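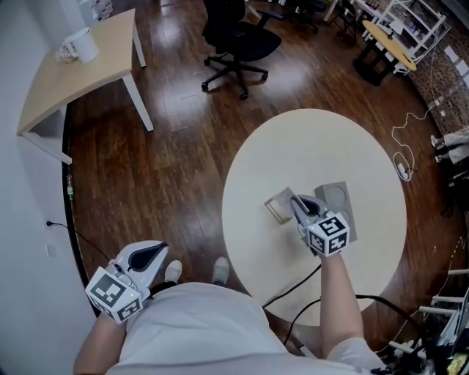
圆桌桌面上的两件小东西：左边平放的方形浅盘（或盖子），右边带两个圆形凹槽的灰色方块。

游戏叙事与世界设定
第九讲讲义：《Veson》里的Dakow封锁区与Assefa派系
更新：2024年11月15日

一、这一讲要做什么

上一讲我们讲了主线任务怎样交代背景，这一讲终于轮到我最喜欢的部分：支线文本、终端记录和地图本身怎么一起讲故事。选《Veson》是因为它的材料特别厚，而且厚得有意思！Dakow封锁区在主线里只需要路过一次，赶时间的玩家穿过去也就几分钟，可是愿意停下来翻抽屉的人，能在里面待上好几个晚上。

课前请至少走完封锁区的地面层。没有游戏的同学可以看课程页上的文本汇编，终端记录都在里面，按发现地点排列，编号和下文一致。

二、背景梗概

Dakow原来是一座内陆港城，靠运河和Letico公司的水处理厂过日子。断流那年，运河在一个季度里干掉了，城里的行政机构分成两半，一半撤到北岸，另一半留下来，自称Assefa。游戏开始的时候，Assefa已经管了这座城很久，久到多数居民说不清这个名字从哪里来。

关于名字，文本里有两个说法。小学课本（道具“翻旧的识字本”）说Assefa是第一口深井的名字；而水厂地下二层的值班日志里，这个词在断流之前就出现过，写在一份设备转运单的收件栏里。两处文本互相矛盾，游戏从头到尾没有裁决。读到转运单的那一刻真的很过瘾，建议大家自己去找一遍，先别看攻略。

三、终端记录的写法

封锁区一共有117条可读记录，按写作者的身份大致能分成水厂员工、Assefa文书、普通住户和北岸来的信使。分类的时候请注意语气，下面几点是我反复玩下来觉得最值得讨论的。

水厂员工的日志几乎不谈感受。阀门压力、换班时间、谁欠谁一包滤芯，全是这些。断流当天的那一条只比平时多了一行：“三号井读数归零，已上报。”第二天照常记录换班。写这一组的编剧克制得厉害，情绪全压在格式的变化里：日期栏从打印体变成手写，签名从全名变成姓，再往后签名栏就空着了。

Assefa文书则正好相反，句子长，敬语多，喜欢引用自己前一份文件。按顺序连着读，会发现同一条配给规定被引用了九次，每次措辞都松动一点，从“暂行”到“沿用”，再到“自古以来”。做派系文本的同学可以把这九处抄在一张纸上对照，效果非常好，比我在课堂上讲半小时都管用。

住户的记录最零散，有菜谱、欠条、孩子身高的划线，还有一封没有写完的信。这一组的位置比内容更要紧。那封信放在北岸方向的窗台上，收信地址却写着南岸的旧街名。

信使的记录数量最少，用词带北岸口音，译本处理成了书面一点的说法，有些味道就丢了。能读原文的同学请对一下原文，尤其是他们称呼水的那个词。

四、地图怎样参与叙述

封锁区的地面层是一个不太规整的环。玩家从东闸进，按任务标记走会绕半圈到水厂。反方向走也能到，路更长，要翻两道墙，但是会先经过学校，再经过文书院。两种走法的信息顺序完全不一样：

顺时针：东闸、市场、水厂、文书院、学校。先看到日志，再看到课本，玩家会把课本当成谎言来读。

逆时针：东闸、学校、文书院、水厂。先读到深井的传说，再读到转运单，玩家经历的是一次推翻。

同样的文本，两种阅读体验！关卡设计和文本设计在这里咬合得很紧，两边少了哪一边都做不到。

还有高度。水厂的地下二层是全区最低点，Assefa的议事厅在旧电信楼楼顶，中间的楼梯一路坏着，玩家只能靠外墙的检修架爬上去。爬的过程里会三次看到干掉的河床，每次角度都更高，第三次能看见Letico的标志漆在河床正中央。主线对这个标志一个字都没提。

五、Letico：一个不出场的派系

Letico在游戏的现在时里没有任何活着的代表，连敌人都没有。我们对它的认识全部来自物件：设备铭牌、工作服、滤芯包装、食堂饭票。饭票是我最想拿出来细讲的。面值分两种颜色，蓝色在断流前通用，橙色只出现在地下二层，背面印着有效期，最晚的一张到第132周。从哪一周算起？没有写。玩家社区里有人从断流日起算，有人从水厂启用日起算，两种算法推出来的时间线差得很远。

讨论时不要求大家选边，要求把自己那一边依赖的文本列清楚，写明发现地点和编号。没有出处的推测请单独放一段。

六、常见的误读

把Assefa当成纯粹的反派。后期任务“三月的水”（对，就是每年March配给日那个任务，英文版标题直接用了月份）里，文书院主动打开了储备井。代价写在同一份文件的附注中，很多人没有翻到第二页。

把北岸当成正确答案。信使记录里的北岸也在缺水，只是写得比较体面。

把物品说明和终端记录当成同一个声音。物品说明是游戏对玩家说话，终端记录是人物对人物说话，可靠程度要分开谈。“翻旧的识字本”两者兼有，道具说明在外，课本正文在内，引用时请标明引的是哪一层。

七、术语

断流：运河干涸事件，也用作纪年起点，Assefa文书里写作“静水元年”。
深井：泛指Assefa控制的井，特指时加编号。
文书院：Assefa的档案和配给机关，占用旧法院。
检修架：外墙可攀爬结构，玩家术语，游戏内没有正式名称。

八、作业

从封锁区任选一组不超过五条的记录，写一篇短文，说明调换阅读顺序后意思怎样改变。字数在1500以内，附一张手画的路线草图，潦草没关系，能看懂方向就行。

选做：为水厂值班日志补写一条，日期放在断流之后、签名栏变空之前。格式要严格照原文，情绪只能放在格式里。往届交上来的选做里有几条写得太好了，我读完又回去重新走了一遍地下二层，所以请放开写！

九、延伸材料

文本汇编第二部分（封锁区全部终端记录）
地面层与地下层平面图，课程页下载
约9分钟的逆时针路线录像，无解说，建议关掉字幕看一遍，再打开字幕看一遍

下一讲进入北岸，请提前读信使组的全部记录，并带上自己的路线草图。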